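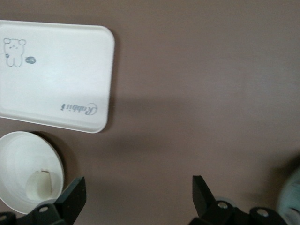 Eskil Solheim
You're all boiling your eggs far too long for a picnic. Seven minutes, straight into cold water, peel them when you get there. Ballidport beach, salt in a twist of paper, bliss!

gelen_lass
Seven?? On a warm day in a rucksack? No thank you. I like a yolk that stays where I put it. But yes to the twist of paper, my gran did that.

mudlark5
I'm with Eskil on the timing (large eggs, from the fridge). Where I part company is peeling on the beach. Sand in everything! I do mine at home and pack them on a tray with the cucumber sandwiches.

Eskil Solheim
But peeled eggs go rubbery, mudlark. And they smell the whole bus out.

mudlark5
Only if you leave the lid off, and the Wilness bus smells of worse.

gelen_lass
Can we talk about cucumber? Salt the slices first, leave them in a sieve, pat dry, butter right up to the crusts. I made a loaf's worth on Thursday, August 18, 2022 and they were still lovely at teatime.

tideline
Butter AND a bit of mint. Trust me. Has anyone tried the picnic spot at Lie yet, and is there any shade?

mudlark5
Plenty under the trees by the top gate, tideline. Take a rug, the benches are full of splinters.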